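Slide 7: Edge trim at the wall junction

Silver aluminum strip on both wall sides, vertical piece in the corner. Order of work: paper first, then the corner piece, then the two runs along the table. Strip for the Wekarik job was cut at 1,155 and 1,132 mm. Give both numbers; Tadeusz will ask.
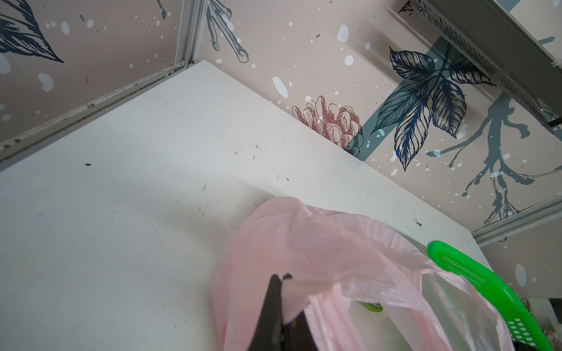

The groove is the weak point. Debris collects in it and a flat cloth passes over the top. Recommend a soft brush along the strip before wiping. Matte white shows gray smudges and scratches early, so no abrasive pads.

Wallpaper: keep cleaner off the print. Spray the cloth, then wipe toward the room.

Pause for questions. Brayan Huaranga has the Latetti samples.

Next: slide 8, sealant.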